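Two hands, one bench

A shared workshop in Stelstead is building its own pair of teaching grippers

The Drillby workshop takes up the back half of a former upholstery factory in Stelstead. Members pay by the quarter and get a key, a shelf and a share of the big tools. Most of them make furniture. A smaller group has spent its evenings since October on a project called Cenell, a pair of hand-held grippers for teaching a robot arm to do household jobs.

The idea is simple enough. A person picks up a gripper in each hand and does the job with those instead of fingers. The movements are recorded, and the recordings are used to train the arms. You need a lot of them. The group set itself a target of 2000 good runs before it would try training anything, and by the time I visited it had 1197.

The first version was made on a hobby printer and weighed too much. After a quarter of an hour your wrists knew about it. The second had a lighter body, but the fingers flexed when they closed on anything heavy, and the whole lot was taken apart again over the summer. The current pair is the third.

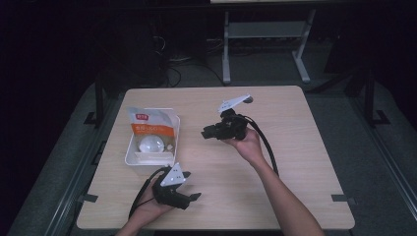 Light bulbs were the job of the week. They are cheap, they come in awkward packaging and they punish a heavy grip. The group had already worked through mugs, pegs and tea towels, and the towels were by far the worst. Cloth never lands the same way, so a run that looked fine at the bench often had to be thrown out later.

Cables are the standing complaint. Each gripper has one, and a cable that catches on a sleeve spoils the run. Going wireless was tried and dropped when the batteries made the grippers heavy again. For now people learn to keep the slack on the outside and check it before they start.

The arms that will eventually do the work are a Sakai pair, bought second-hand from a packaging plant that was closing down. They came without a controller or a manual. One joint had a worn bearing and took most of a winter to sort out. The whole project has cost the members $1435 so far, with the arms making up the largest part of that, and the colour of the wiring inside them still doesn't match any diagram the group has found.

I had a go myself. Opening and closing the jaws is easy. Judging how far away they are is harder, and I knocked over the first thing I reached for. By the tenth try I could lift a mug and put it down where I meant to. My runs were deleted, which seemed fair.

Training is planned for when the target is met. The first test will be moving one mug from one side of a bench to the other, with someone standing beside the power switch.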